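The knee, the waiting, and the bit after the waiting

An outpatient physio at Florngate on sore knees, why she won't talk about pain scores before lunch, and what she'd do with more parking.

She has eleven minutes before the next patient and says so. Twice. There's a cold tea on the windowsill and a stack of exercise sheets that someone has hole-punched on the wrong side.

The clinic at Florngate runs a knee program for people with osteoarthritis, mostly in their fifties and up, mostly sent over by their GP, a fair few of them on the list for a replacement. She has worked on it for five years. She asked me not to use her name ("my mum will print it out") so I haven't.

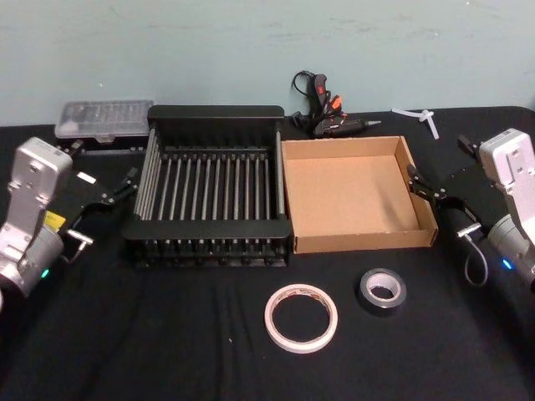 6 min read

The program is not complicated. Two sessions a week, group of eight if everyone turns up, which they don't in July. You warm up, you do your sit-to-stands, your step-ups, some balance work along the rail, and then you go home and are supposed to do it again.

"Supposed to," she says. "Write that down. Supposed to."

I ask what people get wrong about a bad knee.

"That it's a tyre. That you've got so many kilometres in it and you'd better save them up. So they stop walking. They stop the garden. One fella stopped going down to his own shed, three steps, and he'd been in that shed every arvo for thirty-odd years. Then the thigh goes. The muscle just goes off you, it's quick, and now you've got a sore knee and no leg to hold it up."

She slaps her own thigh, quite hard.

"And the scans don't help. I mean they help, sometimes. But someone reads 'degenerative' on a piece of paper and you can see it in how they sit down. I've had people with shocking-looking knees on the X-ray who play bowls. I've had people with nothing much on the film who can't get off the toilet."

So what does she tell them on the first day?

"Not a lot. I ask them what they want to be able to do. And they say 'no pain', everyone says 'no pain', and I say right, but what do you want to do? And there's a bit of a silence. Then it's the stairs at the daughter's place. Or getting down on the floor with a grandkid and, you know, getting back up. That's the one. Down is easy."

The phone goes. She lets it.

Last year 298 people came through the Florngate knee program. She knows the number because she had to put it in a report, and the report had to go in again when the formatting was wrong. Nearly all of them did the first session. How many finished she'd rather not say till it's been checked properly, but she reckons the drop-off comes in the same spot every time, week 3.

Why week 3?

"Because week 1 you're keen. Week 2 you're sore but you're still a bit proud of it. Week 3 you're sore and it's raining and nothing's changed yet. You don't feel stronger. You won't for a while, it's six weeks, eight weeks before most people notice. And I can tell them that till I'm blue in the face. I do tell them. I ring them in week 3 now, everyone gets a call. Doesn't matter if they've been good."

Does the call work?

"Some of them come back so I'll stop ringing."

She is careful on the subject of soreness. The rule she gives people is a rough one – if it's more sore during the exercise but settles by the next morning, carry on. If it's still up the next morning, do less next time, but do something. If the knee is hot or badly swollen, locks up, or gives way under you, ring the clinic or see your doctor, don't wait for your next session. Same if the calf is swollen and sore. That last one she says slowly and makes me read back.

What about pain scores? The nought to ten?

"Not before lunch." She laughs, but she isn't really joking. "Look, I have to collect them. They're useful over time, the same person, same time of day. But you ask a stiff person at half past eight in the morning for a number and you'll get a nine, and then they go home thinking they're a nine. Ask them what they did yesterday. Much better question."

We get onto gadgets, because everyone does. There are two catalogues on her desk and both have sticky notes in them. She had a trial of the Bostix brace last winter, the lightweight one with the hinge, and is lukewarm. Some patients liked it for the shops. Others found it slid down and spent more time hauling it up then walking.

"If it gets you out the door, wear it. If it's in the drawer it isn't doing anything. I'm not against a brace. I'm against somebody spending a fortnight's pension on one when what they needed was a chair without wheels and a bit of a push."

And the Rutier app, the one with the exercise videos?

"Good videos. Clear. The woman in it is about twenty-six and does a squat like she's on springs, so my lot take one look and hoot. But they do watch it. I'd have someone with grey hair in it, and I'd have them swear."

She prints the sheets as well. The sheets go on the fridge. She is a big believer in the fridge.
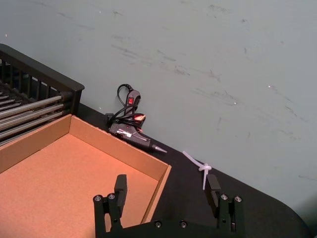 The part she really wants to talk about is the waiting. People come to her having been told they're on the list for surgery and they treat everything before the operation as dead time. Sit tight, don't make it worse, new knee's coming.

"And then they have the op and it goes well, it's a good operation, I'm not knocking it, and they've got the muscles of someone who's been sitting down for a year. So the first bit after is miserable. Whereas if they come in strong – not athlete strong, just can-get-out-of-a-chair-without-hands strong – it's generally a different few weeks. I'd take one good month beforehand over any amount of telling them off after."

A few get to the end of the program and decide to hold off on surgery. She doesn't push it one way or the other. That's between them and the surgeon, she says, and anybody who tells you exercise will fix every knee hasn't met enough knees.

What about weight? She pulls a face.

"They've all been told. Every single one of them's been told, by people who then didn't help. I'll talk about it if they bring it up. Losing a bit does take load off the knee, that's just true. But if it's the first thing out of my mouth they don't come back, and then I can't help with the leg either."

Time check. Four minutes. She's started re-punching the sheets.

The program moved into the Schouten building a while back and has more floor space and less parking. The parking is not a small matter. If your knee is bad and the only spot is at the bottom of the hill, you have done your exercise by the time you reach the door, and not the good kind. She's written to people about it. She'd like 3 drop-off bays out the front and a bench halfway up. "A bench! It's not the Opera House."

Anything she has changed her mind on?

A pause here, a proper one.

"Walking sticks. I used to be a bit snobby, get them off the stick, that was how I was taught. Now I think if the stick gets you to the shops and back, that's walking you weren't doing. Opposite hand to the sore knee, and get someone to set the height. Loads of people have it on the wrong side. Most of them, probably. They've copied it off the telly."

And for someone reading this with a sore knee who hasn't seen anybody about it yet?

"See your GP or a physio, get it looked at, so you know what you've got. Don't sit and stew. Then find a kitchen chair, a solid one, back against the wall. Stand up, sit down, slow on the way down. Use your hands if you have to. Five of them. Then go and do something else and do five more when the ads are on."

Every day?

"Most days. If I say every day they miss one and pack it in."

There's a knock, and a man in a tracksuit top puts his head round and asks if he's early. He is, a bit. She tells him to come through and get started on the pedals, and he says he did his step-ups this time, all of them, and she says she'll be the judge of that.

Referals to the Florngate knee program are through your GP or the outpatient desk. Wear shoes you can move in. This article is general information and isn't a substitute for advice about your own knee.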